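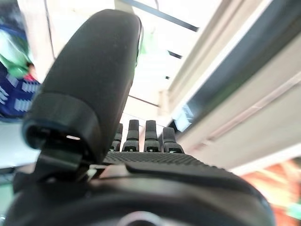
Katherine Puma grew up hearing Holura from her grandmother and answering in English. She thought of it as a kitchen language, good for scolding children and talking about soup. Now she is making a dictionary of it.

"I could follow nearly everything," she says. "I couldn't put a sentence together. My grandmother would ask me something and wait, and I'd say yes in English."

Holura is spoken in the hill villages above Bowen, and by families who moved down to Jevville for work. The last survey, published in August 2010, found 1,813 speakers. Puma thinks the figure left out people like her, who understand the language but were never asked.

Her dictionary has 2,033 entries so far. She works on it with Wilson Taipe, a retired bus driver who spoke only Holura until he started school.

"We had two teachers and neither of them knew a word of it," Taipe says. "You learnt to keep quiet. When I had my own children I spoke English to them. I thought I was doing them a favour."

The verbs have given them the most trouble. Holura marks whether the speaker saw a thing happen or heard about it from someone else, and the upper villages use a different ending from the lower ones. Puma lists both.

"Wilson says the lower one is wrong," she says. "He's from the upper side."

Spelling is another argument. Older church booklets write the throaty sound in the middle of many words as "gh", while younger speakers type a plain "h" on their phones. The dictionary uses "h", with the older form in brackets.

They began recording in February, mostly in people's homes. Some speakers wanted to read from notes, and Puma asks them to talk about their work or their relatives first.

Her grandmother died before the first page was typed. "There are words I know I heard from her and I can't get them back," she says. "I ask Wilson and sometimes he has them."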